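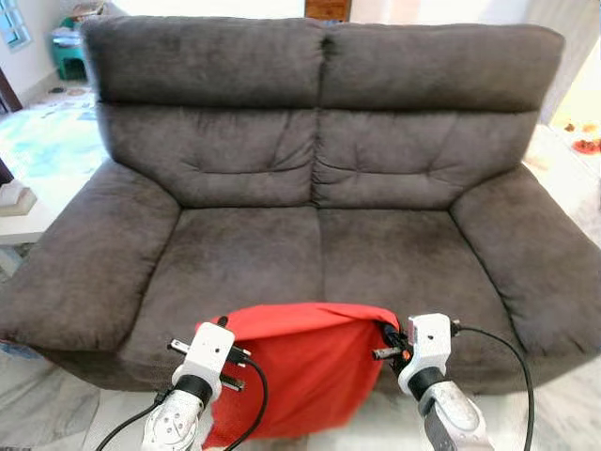 Slide 1: the two-seater, with the red throw going on.

Okay, hello everybody, thanks for coming in out of the July heat. Is the mic on? Good. (Wait for Lacey to get the door.)

So this is a talk about one sofa. Charcoal gray, two seats, big puffy arms, and I've been looking after it, or failing to, for 12 years. I'm going to use it to talk about throws, and why I think a throw is the cheapest thing you can do for a tired living room.

Leave the slide up for this whole first part.

Look at the seats first. See those lighter patches, especially on the right-hand cushion? That's what a soft, fuzzy fabric does when people rub up and down on it. It's not a stain, so please don't go at it with a stain remover. I did. I used half a bottle of Skodurero on a patch like that once and ended up with a clean patch, and now I had two problems! What helps is a soft brush, dry, all in one direction, and then you stop. Brushing lifts the nap a little. It won't bring back fabric that's worn away.

(Ask: who here has a sofa like this? Hands up. Somebody will say the dog. Let them tell the dog story, but keep it short.)

Next, the shape, which matters more than people think. The back is tall and it has those thick headrest rolls on top, with the tufted part underneath. A throw laid over the top of that slides right off, every time. I had a lovely Lekby blanket that spent most of its life on the floor behind the sofa. So on a shape like this I put the throw on the seat, and I leave the back alone.

How I do it:

Hold it by the two top corners and pull that edge straight before you go anywhere near the sofa. Let the rest hang. If you start with a bundle you'll be smoothing for ten minutes.

Lay the straight edge where the seat meets the back and push it down into the gap. A wooden spoon handle is great for this, or a rolled-up magazine. Go deeper than feels polite.

Then let the front fall over the rail. That front edge curves down nicely, so the cloth follows it and you hardly have to do anything.

Mervyn Treloar, who taught me most of this, uses foam tubes in the gap. He swears by them. I find they pop up when anybody heavier than a cat sits down, but try it, they're cheap.

(Drink some water here. Last time I didn't and my voice went.)

Color. People get nervous about red! I get it. But dark gray will take nearly anything, and a strong color pulls your eye off the worn bits. I tried a gray throw on this gray sofa, the Siltik one, and it looked like a dust sheet. My brother-in-law asked if we were painting.

Washing. Wash a red one on its own, cold, the first 6 times. Cleiton Magalhães is in the second row and he'll be happy to tell you about his pink towels. Sorry, Cleiton.

Money, quickly. I got a price for reupholstering, and it came to $1,082, before the arms, which the guy wanted to talk about separately. I can't tell you that's a bad price. Big padded arms take a lot of fabric. I just knew I'd be mad at the first person who ate toast on it.

Next slide is the fabric swatches. Pass the real ones around too, starting on the left, and remind people I need the Yeoman wool back because it belongs to Malcolm.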